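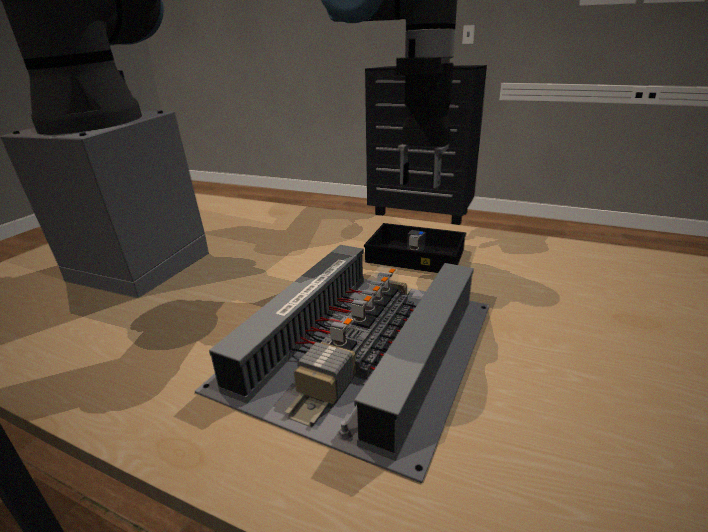 The eels are running at Borkell again, and for the first time since the weir was rebuilt they have a way up that doesn't involve crossing the car park. The new pass at Kendholm lock opened in April, a sloping trough of bristles with a trickle of water down it, and the elvers took to it within 2 nights. The eels have not said thank you.

By the end of May the trap at the top had passed 500 elvers, all of them let go upstream in the Forkden reach. The old pass managed 30 in a whole season, and we suspect a few of those were the same eel.

European eels are critically endangered, so we are allowed to be pleased. They also spend years in fresh water before heading back to sea, which means anyone hoping for quick results should take up frogs.

A few requests. Please keep dogs out of the trough, however hot the day. Please don't move the stones at the foot of the pass – the eels use them for cover, and the heron has worked this out already. The path by the lock will be shut for 2 weeks in October while the bristles are cleaned, and walkers can go round by Estrella Meadow, where it will be muddy.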